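Cerradura electrónica Stulusix para pisos de alquiler

Ref. 921 - Disponible desde abril

Abre con código, con tarjeta o con la llave de siempre, que el inquilino perderá igualmente. Guarda hasta 200 códigos, cantidad generosa para un estudio con una cama. Se monta en puertas de madera o metal, y la caja trae 3 tarjetas y una plantilla de taladro que conviene leer antes de taladrar.

Acabados: negro o níquel. Garantía: 19 meses, Mollah sabrá por qué.
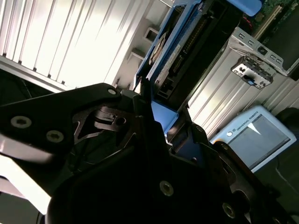 La placa exterior se fija desde dentro, de modo que en el rellano no queda a la vista ni un tornillo. Quien prefiera tornillos plateados de hexágono interior sobre placa negra, como los de la foto, puede pedir el kit visto - mismo precio, más aire de taller. La llave Allen va incluida.

Recogida en Brakport o envío a domicilio.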